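Battery Health and Resale Price of Used Phones
Term project report, Consumer Electronics, Sedgwick College
May 2024

1. Background

Most students in our department carry a phone that is two or more years old, and many of them bought it used. Sellers usually list the storage size, the color and the condition of the screen. The battery is often left out. Our group wanted to find out if a listed battery health figure changes what a seller asks for the phone.

2. Where the data came from

We used listings from Skatus, a local resale site that covers Getham and the towns next to it. We started in January and saved 3,830 listings. Most had to be thrown out because they gave no battery figure, were for broken phones, or were the same phone posted twice. That left 377 listings we could use.

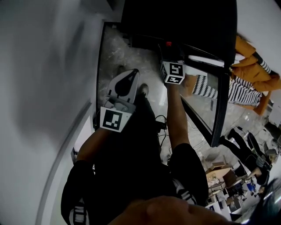 3. Method

Each listing went into one spreadsheet row with model, storage, age, battery health and asking price. To compare different models we divided the asking price by the price of the phone when new. We then sorted the rows into 4 battery groups: 95 percent and up, 90 to 94, 85 to 89, and below 85.

The Jallia price tracker was used for the original prices. It had no entry for a few carrier versions, so for those we took the price of the unlocked phone with the same storage.

4. Results

Asking prices fell as battery health fell, but the steps were uneven. The top two groups were nearly the same. The clear drop came below 85 percent, and it was larger for phones that cost over $1,000 new.
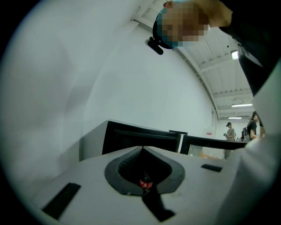
Phones with a replaced battery were a problem for us. Some sellers wrote 100 percent without saying who did the replacement, and those phones were priced lower than we expected. We left them in the top group, which probably pulls it down a little.

5. Limits

We only have asking prices. Skatus does not show the final sale price. Battery figures were typed in by sellers and we could not check them. Storage size was recorded but not used in the comparison. If we did this again we would start with fewer models and save the listing text in full, as several pages were taken down before we went back to them.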